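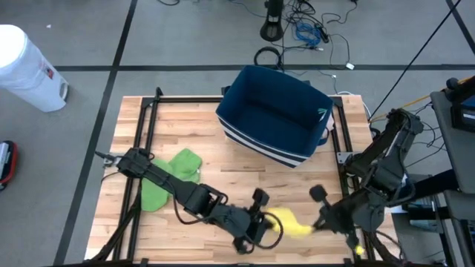
Procuram-se pessoas para dobrar, separar e arrumar panos. Trabalho a tempo parcial, começa em agosto, na sala de triagem da Dremirano. É pano mesmo, roupa de casa, toalhas, peças pequenas que chegam todas misturadas e têm de sair direitas e dentro do cesto certo. Os cestos são de tecido, como o azul-escuro de riscas brancas ao fundo da mesa, com pega, e é para lá que vai a peça depois de tratada. O verde amarrotado à esquerda é um bom exemplo do estado em que as coisas costumam chegar à mesa. Quem acha que isto é coisa de cinco minutos, venha experimentar um turno.

O que se faz

Tirar as peças do monte, uma a uma. Esticar. Ver se tem manchas, fios puxados, costura aberta. Dobrar pela medida da folha que está na parede (há uma para panos pequenos, outra para toalhas). Cor com cor. Amarelos e verdes nunca no mesmo cesto, são clientes diferentes e já tivemos chatices com isso.
No fim do turno: mesa limpa, cestos fechados na prateleira, folha assinada.

Horário

Turnos de 4 horas, manhã ou tarde. Ao domingo só de manhã, e só para quem quiser, pago à parte. Vagas: 8. Se entrarem duas pessoas da mesma casa tentamos pôr no mesmo turno, não prometemos.

Quem procuramos

Maiores de 18. Não é preciso experiencia. Quem já trabalhou em lavandaria, hotel ou loja de roupa diga logo na mensagem, ajuda na escolha.
Português ou inglês que chegue para perceber a folha.
Roupa confortável, pode ser ganga e t-shirt, não há farda. Sem anéis grandes nem pulseiras por favor, prendem nos panos de microfibra e puxam fio.
Mesas altas e mesas baixas, portanto dá para trabalhar sentado. Quem tiver problemas de costas avise.

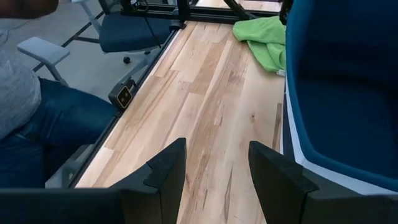 Pagamento e contrato

502 euros por mês para três turnos por semana. Quem fizer cinco turnos recebe mais, valor combinado na entrevista. Contrato de 27 semanas, com possibilidade de renovar. Subsídio de transporte para quem vem de fora da cidade (guardem os bilhetes!!).

Como chegar

Edifício Drusley, entrada pelas traseiras, ao lado do armazém da Barbu. Tocar na campainha de baixo, a de cima não funciona. Estacionamento fraco. Autocarro deixa à porta.

Candidaturas

Mensagem curta pelo formulário da página, com nome, telefone, turno preferido e quando pode começar. Currículo só se tiver, não é obrigatorio. Responde o Oluf Damgaard, que trata das escalas. Não telefonem para a receção, não têm a informação.
Quem for chamado faz uma prova de meia hora, paga. Traz documento de identificação e NIF.
Quem já se inscreveu pela Narnance não precisa de repetir, temos a lista.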